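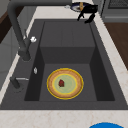

Buscamos gente para escribir las normas de un robot de cocina (y para discutirlas)

Hola. Llevo la parte de buenas prácticas en Podex y necesito ayuda. Nos dedicamos a evaluar robots que hacen tareas domésticas, casi siempre en simulación, y ahora mismo tenemos 3139 episodios de cocina pendientes de revisar y una guía de revisión que se nos ha quedado corta. Muy corta, vaya.

Os cuento de qué va el problema. ¿Cuándo damos por bueno que un plato está «en el fregadero»? Parece una tontería hasta que sientas a dos personas a revisar lo mismo y cada una marca una cosa. ¿Vale si queda apoyado en el escalón del fondo? ¿Y si lleva un resto de comida encima? ¿La pinza tiene que haberse apartado del todo o basta con que haya soltado? En la guía actual hay párrafos que se contradicen (uno lo escribí yo, lo reconozco) y queremos una versión nueva que aguante de verdad.

Abrimos dos cosas a la vez:

Un puesto a media jornada, 20 horas semanales, para redactar y mantener la guía. Es un trabajo de escribir mucho, releer más todavía y pelearte cariñosamente con el equipo de Eltex, que programa las escenas y tiene opiniones muy firmes sobre lo que significa «dentro». No hace falta ser ingeniero. Me interesa mucho más que hayas escrito procedimientos para otra gente: laboratorio, hostelería, seguridad laboral, control de calidad, lo que sea. El contrato es por obra y se puede hacer en remoto, aunque los lunes nos conectamos todos a las 10 y ahí sí te quiero ver.

Y una convocatoria para participantes. Son 2 sesiones en línea en las que verás tareas simuladas y dirás si cumplen la norma o no, y por qué. Pagamos 200 euros por las dos, al terminar la segunda. Aquí sí que no pido experiencia de ningún tipo: si alguna vez has discutido en casa sobre cómo se deja la cocina, ya tienes criterio de sobra – y me encantará oírlo.

Algunas reglas que ya están cerradas, para que sepas dónde te metes:

Se juzga el estado final y también el recorrido. Un plato bien colocado después de dar un golpe a la encimera no es un éxito limpio.
Si no se ve, no se supone. Lo dudoso se marca como dudoso y pasa a una segunda persona.
Nadie revisa tareas de un sistema en cuyo desarrollo haya trabajado.
Los cambios en la guía llevan fecha y motivo, y los episodios ya revisados conservan la versión con la que se juzgaron.

Lo que sigue abierto es casi todo lo demás: las distancias mínimas a los bordes, qué hacer con los restos de comida, cuándo hay que parar un episodio. Los casos de prueba los compartimos con Hagedorn, que aplicará la misma guía a sus propias cocinas, así que lo que escribas lo va a leer bastante gente.

Para apuntarte, rellena el formulario de Podex y elige «guía» o «sesiones». Si vas a por el puesto, adjunta un texto tuyo en el que expliques cómo se hace algo, de una página como mucho. Cartas de presentación no, por favor, que luego me las leo todas. El plazo se cierra en noviembre y contesto a todo el mundo, aunque a veces tarde un poquito.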